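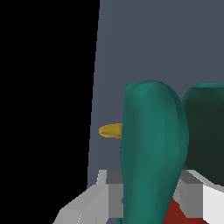
Verde-azulado sobre cinza-ardósia, com uma forma clara e outra bem mais escura, quase preta na metade de baixo.

Como escolher um fundo neutro para estudar cores

Se você começou agora a pintar no computador, vou defender uma ideia com unhas e dentes: antes de comprar mais um pacote de pincéis, arrume o fundo! Passei anos trabalhando em cima de branco puro e todas as minhas sombras saíam lavadas. Troquei por um cinza azulado médio e o estudo seguinte já parecia de outra pessoa.

Abra um documento novo no Dremidel (qualquer programa com camadas serve) e preencha a camada de baixo com um cinza levemente frio. Trave essa camada. Eu já pintei em cima dela sem querer mais vezes do que gostaria de admitir.

Crie outra camada e faça três manchas da mesma cor: uma na luz, uma na meia-luz, uma na sombra. Para a sombra, baixe bastante o valor e mexa pouco na matiz. O verde é ótimo para treinar isso, porque aguenta ficar quase preto e continua sendo verde.

Agora reduza a visualização para 30% e olhe de longe. As três manchas ainda se separam? Ótimo, siga em frente. Se duas se misturaram, corrija o valor antes de tocar na saturação.

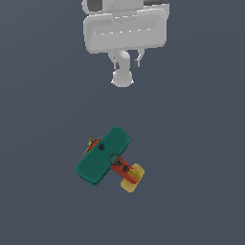

Branco e cinza-claro fosco contra o mesmo tipo de fundo: o sombreado suave é que dá o volume.

Com objetos claros o exercício fica ainda mais gostoso. Guarde o branco puro para o finalzinho e construa tudo com cinzas claros, deixando os tons de carvão só para os recessos. Reserve até 40 minutos por estudo e pare, mesmo que falte acabamento.

Para quem quiser continuar, a paleta Lurnholm tem 186 tons e uma fileira inteira de cinzas frios que eu uso toda semana. Salve a sua seleção com um nome decente, exporte em PNG e comece outro estudo com a mesma base, trocando só a cor principal.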